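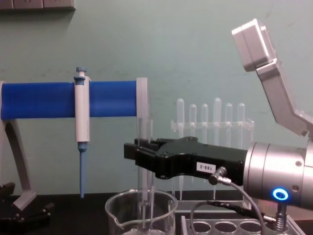

Keeping a Shared Bench in Order: Pipette Storage and Care in a Teaching Laboratory

Project report, second-year laboratory practice module

1. How the project came about

When our group was asked to choose something for the practice module, most of us had grand ideas about enzymes and very few ideas about how to pay for them. What we did all have was a complaint. In the first half of the year we had spent a surprising amount of time looking for pipettes, and when we found them they were lying on their sides in drawers, on top of notebooks, and on one occasion in a tray of clean glassware. So we settled on the bench itself as our subject, and in particular on where a pipette lives when it isn't in somebody's hand. We called the project Birkine, after the name painted on the door of the old prep room where we held our first meeting, and the name stuck even though we moved out after a fortnight (the radiator was hopeless).

Our supervisor was kind about it, and said that a small question looked at properly would teach us more than a large one looked at in a hurry. I think that was fair, although there were afternoons in July when a large question in a hurry seemed very appealing!

2. What we wanted to find out

We had two questions. The first was whether people would put a pipette back on a stand if there was one within reach. The second was whether hanging storage made any difference to how reliably the pipettes delivered their volumes over the weeks of the project. We also hoped to write a short set of bench rules that the next year's students might read, which is perhaps the most ambitious part of the whole report.

3. The bench and what stood on it

We worked with single-channel pipettes, hung upright from a bar. The reasoning for hanging them is in every handbook: if there is liquid left somewhere it should not be, it is better for it to stay low down than to run back up into the body and reach the piston. Laid flat on a bench, a pipette has no such protection, and it also rolls, as one of us learned by catching one against her knee.

Choosing the position of the stand took longer than we had planned. We tried it first at the back, close to the wall, where it looked very smart and where people had to stretch across their own tubes to use it. Then we tried it at the end of the bench by the sink, and it collected splashes. In the end we kept it well forward and to one side, with the tips close at hand so that a person could take the pipette and fit a tip without turning round. That one change did more for the tidiness of the bench than any of our notices.

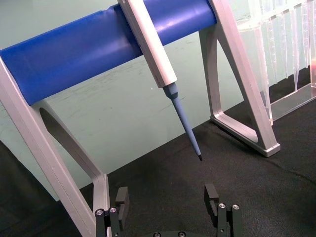
Tips deserve a paragraph to themselves. They are light, they cling to gloves, and an opened bag of them seems to spread across a room by its own efforts. We had ordered 4000 from Zolletti at the start, thinking this would be far more than we could possibly need, and at the end there were 3527 left, so for once we had guessed on the safe side. Keeping them upright in a clear rack meant we could see at a glance whether to refill, and it stopped the old habit of fishing about in a bag with gloved fingers.

4. What we did each session

At the start of a session we wiped down the bench, checked that each pipette moved freely when the plunger was pressed, and looked at the shaft for cracks or dried residue. At the end we did the same again and noted where every pipette had been left. We kept this up for 46 sessions, and I would like to record that the notebook has no gaps in it, though the handwriting goes downhill towards the end.

For the volume checks we used distilled water and a balance, and took 6 readings for each pipette, letting the water and the pipettes stand in the room beforehand so that everything was at the same temperature. The readings went into a spreadsheet that we named Anovine, for reasons that were funny at the time.

5. What we found

People did use the stand. In the early sessions there was some forgetting, mostly when two groups changed over and everybody was packing up at once, but by the second month a pipette left lying down was unusual enough to be remarked on. The position near the front mattered a great deal – when we moved the stand back to the wall for a few sessions to compare, the old habits returned almost at once.

The volume checks were less exciting. We could not show a clear difference between hung pipettes and those kept in drawers. Our feeling is that the project was too short for wear to show up, and that differences between one student's thumb and another's were larger than anything caused by storage. We would have liked one person to do all the readings, but timetables did not allow it.

6. Bench rules for next year

Hang the pipette up whenever you need both hands.
Take the used tip off before you hang it.
Never lay a pipette down with liquid in the tip.
Close the tip rack, if it has a lid, before you wipe the bench.
Leave the stand where it is. If you must move it, put it back before you go.

7. If we did it again

We would begin the volume checks earlier and carry them on for a full year. We would also ask the Quispe room next door to take part, as they have a longer bench and a good many more users, and it would be interesting to see whether one stand is enough for them or whether a second is needed at the far end. The notebook and the spreadsheet have been left in the cupboard under the balance for whoever would like to carry on.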